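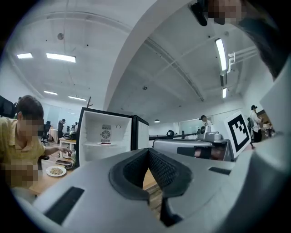

Session 2: the little fridge

Hello again, and thanks for getting through the reading on shelf life. This week we leave the big kitchen appliances alone and stick with the small cabinet type, the sort you'd squeeze into a bedsit or an office corner.

I'm fond of these things. My first one was a Mavon with a door that never quite shut, and I lost a lot of butter to it – so let's start with doors. Open yours, get what you want, close it. If you stand there deciding what to have for lunch, warm damp air pours in and you'll be wiping the walls later!

Next, loading. Don't cram it. Keep food in a tray on the floor of the compartment if you can, and leave a gap at the back so air can move. Up to 20 minutes on the worktop is plenty for leftovers before they go in.
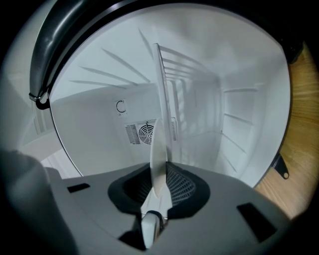
Nilldale Home Skills Department

With everything out, the back wall is easy to get at. The round grille with the slots on either side is the bit I want you to remember. Dust it with a dry, soft brush and please don't poke anything through it. The ribs along the ceiling want a cloth run lengthways, following the grooves (going across just flicks the water at you, I've tried).

For the walls I use warm water and a spoonful of bicarb. Dry the lot before the food goes back.

For next time: clean one small fridge, yours or a willing friend's, and write me 100 words on what you found in it. We start freezers in April.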